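# Matching wrist cameras on a two-arm station

**Ghislain Kowalchuk**

Our laboratory is comparing two grippers, one from Vullorier and one from Eltel, on a two-arm bench station. Each wrist carries its own camera module. In February we recorded 40 trial moves per arm, and the Eltel side produced noticeably softer images. Should the cameras be adjusted first, or the arm speed?

**Lụa Triệu** — 29 June 2021

Please begin with the speed. Set both arms to the same limit in the controller and repeat the moves over a bare table. Lock the exposure on both modules before recording; automatic exposure will hide the difference you wish to measure. We follow this order at Mthembu:

1. Record 8 moves per arm with the grippers open.
2. Check the cable loop behind each wrist at full reach. It should stay slack and clear of the fingers.

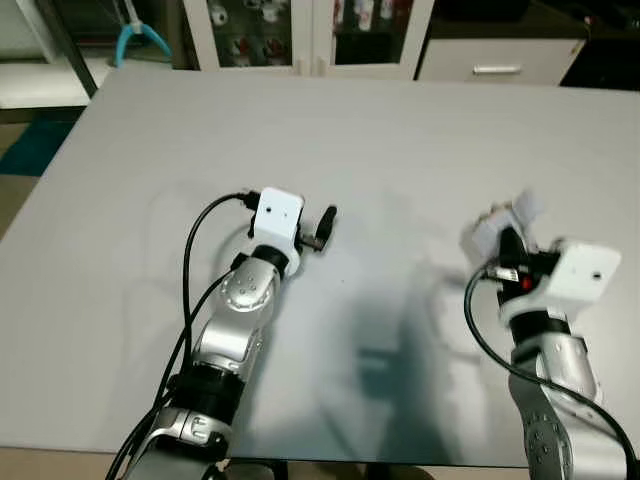 3. Lower the speed limit by one step and repeat.
4. Compare the recordings at matching joint positions — never by clock time.

If the softness remains at the lowest speed, inspect the camera mount for play.

**Stesitz**

We had the same trouble and it was the mount. Tightened the collar, fine ever since. I would also swap the two modules between arms, takes a few minutes and tells you whether the fault follows the camera.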